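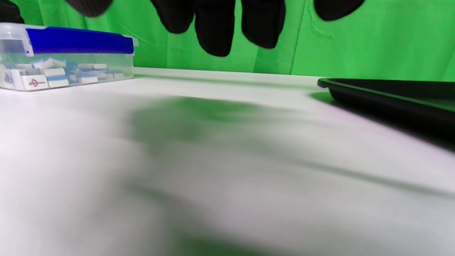 Kateck Stores Notes, Issue 8, page 70

Counting Small Parts by Weight
Nermina Zupan

Counting by weight replaces a hand count with a division. The net weight of a batch is divided by the average weight of one piece, and the result is rounded to a whole number. Any bench scale with a counting mode will do the division for you. The scale can't tell you whether the average weight you gave it was a good one, and most bad counts start there.

The procedure below was written for the Wostel stockroom, where fasteners, spacers, clips and molded caps are received in bulk and issued in small quantities. It applies to any part that is made in large numbers and varies little from piece to piece. It does not apply to cut lengths of cord or tubing, natural materials, or assemblies with optional components. Count those by hand.

What you need

A bench scale with a counting mode and a tare key
A calibration weight within the range of the scale
An empty container for the sample and another for the batch
The item card for the part
A pencil

Set up the scale

Place the scale on a surface that does not flex when you lean on it. Adjust the feet until the bubble is centered in the level. Keep it out of the path of vents and fans. A draft too weak to feel can move the last digit, and with light parts the last digit may be a whole piece.

Switch the scale on and let it warm up for the period given in its manual. Zero it with nothing on the pan, then place the calibration weight in the center. If the reading is outside the tolerance marked on the scale, recalibrate before going on. Do not correct the count afterward on paper.

Check the readability of the scale against the part. As a working rule, one piece should weigh at least several display divisions. If a single piece does not move the display at all, counting is still possible with a large sample, but the result should be marked as an estimate on the item card.

Tare the container

Put the empty container on the pan, wait for the stable indicator, and press tare. The display should return to zero. Lift the container off and a negative value will appear. Write this value on the item card without the minus sign. It is the tare weight, and it lets you weigh a full container later without emptying it.

Containers of the same model are not identical. Molded plastic varies from one production run to the next, and labels, tape and old adhesive add weight. If containers are going to be exchanged between shelves, write the tare weight on each one – on the body, as lids get swapped.
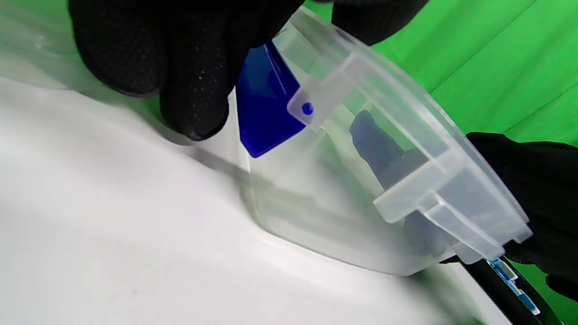 Frosted plastic container, gloved hand.

Take the sample

The sample sets the average piece weight. A small sample is quick to count but carries its error into every later result. At Wostel the standard sample is 70 pieces for anything lighter than a coin. Heavier parts can be sampled with fewer.

Draw the pieces from several places in the batch. Parts from one corner of a carton often come from the same mold cavity or the same end of a production run, and their weight can sit to one side of the true average. Stir the batch if it can be stirred without damage.

Count the sample by hand, set it aside, and count it again. If the two counts differ, count a third time. An error of one piece in the sample is repeated in proportion through the whole batch, so a short sample gives an average that is too low and a batch count that is too high.

Place the sample in the tared container and wait for a stable reading. Enter the sample quantity with the number keys and press the sample key. On the Fekano scales the order is reversed: press sample first, then enter the quantity. The display changes from weight to pieces. Switch back to weight once and copy the average piece weight to the card, using every digit shown.

Count the batch

Leave the sample in the container and add the rest of the batch in portions. Wait for the stable indicator after each portion. Stay below the capacity of the scale, including the weight of the container. If the batch is too large for one weighing, weigh it in lots and write down each lot before removing it.

Oily parts need a sample with the same amount of oil on it. Do not use an average taken from clean parts for a batch that has just been delivered in preservative.

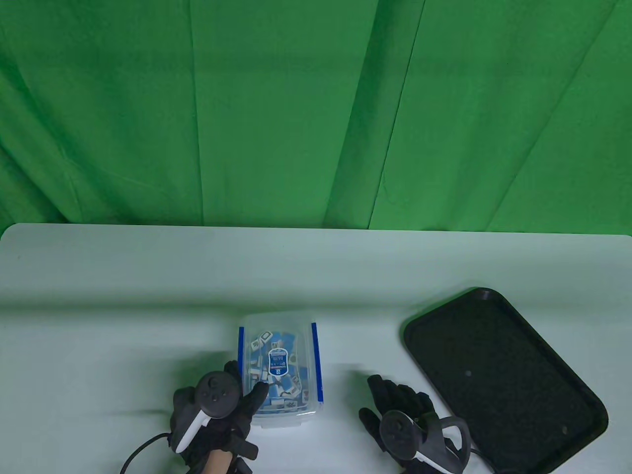
Check the result

Take a handful from the finished batch, weigh it in counting mode, and count it by hand. The two figures should match. If they don't, repeat the sample with fresh pieces and run the batch again.

Compare the batch count with the packing slip as well. A difference of up to 2 percent is accepted for bulk fasteners from Teixeira and is entered as received. Anything larger goes back to purchasing with the item card attached. Use the weighed count in the stock record in both cases.

When to renew the average

Take a new sample when the supplier changes, when the part revision changes, or when the finish changes. Plating adds weight. So does a change of resin color, though usually very little. Cross out the old value on the card and leave it readable – a slow drift in piece weight is easier to spot when the earlier figures are still there.

Scales that are moved to another bench must be leveled and checked with the calibration weight before the stored averages are used again.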